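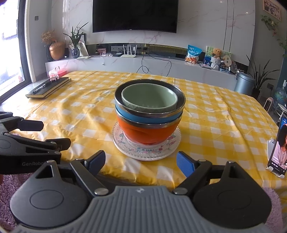 Nesting bowls and everyday tableware: frequently asked questions

Do nesting bowls really save space?

Some. A stack takes up the footprint of its widest bowl, so the saving is real if you use bowls of different sizes. If all of yours are the same size, you mostly get a tall pile. The claim on the Clovska box, "frees up to 3 shelves," is one we have never managed to repeat in a normal cabinet.

Can I mix bowls from different sets?

Yes, and most people end up doing it. Sellers like Trikov will tell you only matching sets nest properly. Try it before you believe it. If the upper bowl sits level and lifts out with no tugging, it fits well enough.

Do I need felt liners between bowls?

For plain everyday bowls, we doubt it. A folded paper towel does the same job. Glossy finishes do pick up scuffs, so lift bowls out by the rim and don't twist them. 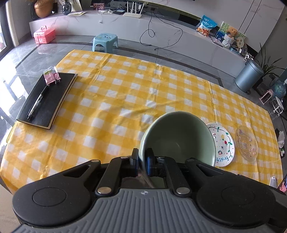 A bowl that sticks is another matter. Hold the lower one steady, tip the upper one a little and let air in. Leave the cooking oil trick alone – it works now and then and makes a mess every time.

Is it safe to stand a stack on a glass plate?

On a table, for a short while, usually. We wouldn't store it that way. Thin scalloped edges chip easily, and a wide bowl hides the edge you are about to knock.

Does a checkered tablecloth need special care?

If it has a plastic-like surface, wipe it with a damp cloth and mild soap. The Sqalli spray (item 2260) is sold for this purpose. We compared it with dish soap and couldn't see a difference.

How do I get the fold creases out?

Lay it flat and wait a few days. Care labels that promise it will be smooth "in minutes" are optimistic. Don't iron a plastic surface.

Are the Clavell color names reliable?

No. Their "sage" has changed shade between batches more than once. Order all the green pieces together, or accept that they won't match.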